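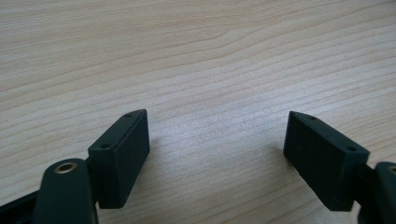
Clireck Traffic Incident Desk
Ticket status: Resolved, monitoring
Category: Feed / duplicate and misplaced alerts
Priority: 2
Site: Flemthorpe
Reported by: Coman newsroom

Summary
Road incident alerts for the Flemthorpe area are published twice on the Coman local news page. The second copy places the incident on the wrong street. First noticed Wednesday morning after a truck struck a low rail bridge on Boletti Road.

Reported behavior
The bridge strike alert appeared at 7:42 a.m. with the correct location. A second alert with the same headline appeared at 7:44 a.m. and put the truck on Boletti Lane, on the other side of the river. Readers called the newsroom to ask whether there had been two crashes. Police confirmed one. The driver was unhurt and the road was closed in both directions until the bridge had been inspected.

Expected behavior
One alert per incident. Later messages from the same source should update the existing alert and keep its location unless the source changes it.

Log

Wednesday 8:10 a.m.
Ticket opened. Second alert pulled by hand from the Coman page. Push notification could not be recalled.

8:25 a.m.
Checked the incoming dispatch messages. Both carry the same incident number. The first has a street name and coordinates. The second is a status update (road closed) with a street name only, shortened to "Boletti".

8:50 a.m.
Geocoder log shows "Boletti" matched to Boletti Lane. With no coordinates and no street type it takes the first match in alphabetical order.

9:15 a.m.
Merge rule reviewed. It compares incident number and position. If the two positions are more than 300 meters apart, the messages are treated as separate incidents. The wrong match put the update well outside that limit, so a new alert was created.

10:05 a.m.
Searched the past month for the same pattern. Found 16 duplicate alerts, all from status updates without coordinates. Most were minor collisions and had been deleted by editors without a ticket.

11:30 a.m.
Change made on the test feed:
Incident number alone now decides the merge.
An update with no coordinates keeps the position of the original.
A street name with no type and more than one match is held for an editor.

1:20 p.m.
Replayed the morning's messages on test. One alert, correct road, closure added as an update. Change moved to live.

2:45 p.m.
Coman asked for a correction line on the original story. Sent to the news editor; wording is theirs to decide.

4:00 p.m.
Road reopened message received. Merged correctly on live.

Open items
Held messages currently show no sound or badge in the editor queue. Separate ticket to be raised.
Flemthorpe dispatch asked to send the full street name in status updates. No reply yet.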